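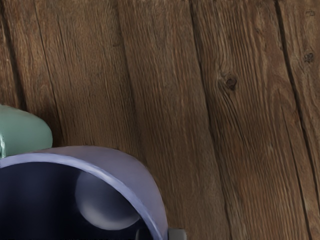

Ticket 856: Export totals for December do not match customs file
Opened by: Hatice Yüksel, Trade Data, Kirnmont
Assigned to: Erhan Ağca
Priority: High
Status: Resolved

Opened 4 Jan 2022

The December export total on the monthly trade dashboard is lower than the total in the customs file we loaded this morning. Imports match to the cent. November and earlier months are fine for both. The trade balance chart is off by the same amount as exports.

I reloaded the file once and got the same result. The import log shows no errors. We send the monthly note to clients tomorrow morning, so please look at this today.

Erhan Ağca

Confirmed on my side. The customs file has 592 more export rows than the dashboard table. All the rows reach the staging table, so they are being dropped after that. Can you tell me if the missing rows have anything in common?

Hatice Yüksel

They all have Akholm as port of exit. Machinery, paper, some processed food. No other port is affected.

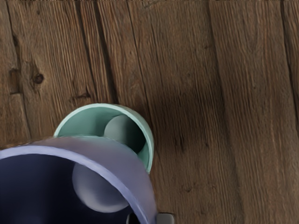

Two cups on planks, a ball in each.

Erhan Ağca

Found the cause. Akholm changed its port code in December. Our port lookup table still has the old code, and the step that joins the two tables throws out any row without a match. There were no Akholm import rows in the file, which explains why imports looked right.

Adding Duygu Ersoy, who owns the lookup table.

Duygu Ersoy

The notice about the new code went to the old shared mailbox and I did not see it. I have added the new code and kept the old one so that earlier months still load. Please do not delete the old one.

Steps to reload

1. Pause the Flovemari job so it does not pick up a half-loaded table.

2. Clear December from the dashboard table. Leave staging alone.

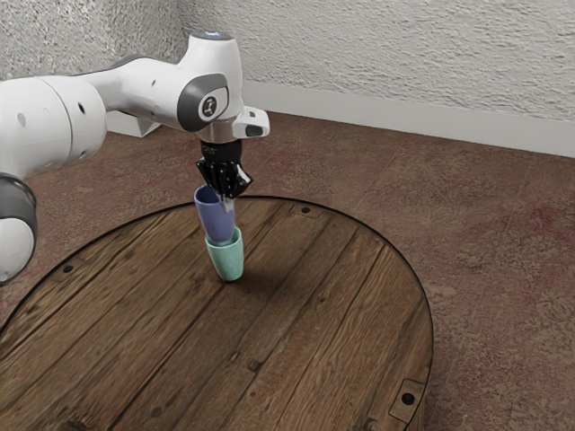

3. Run the port join again with the updated lookup table.

4. Compare row counts for exports and imports against the customs file.

5. Refresh the trade balance chart and restart the Flovemari job.

Erhan Ağca

Reload done. It took 25 minutes. Export and import row counts now match the file. I also changed the join so that rows with an unknown port are kept and marked "unassigned" in place of being dropped. A warning goes to the Trade Data mailbox if there are any.

Hatice Yüksel

Totals match here too. The year-on-year figure for exports has moved up as expected. Zerrin Tokgöz has the corrected table for the client note. OK to close.

Resolution: Lookup table updated, December reloaded, join changed.
Follow-up: Duygu to move port code notices to the current mailbox.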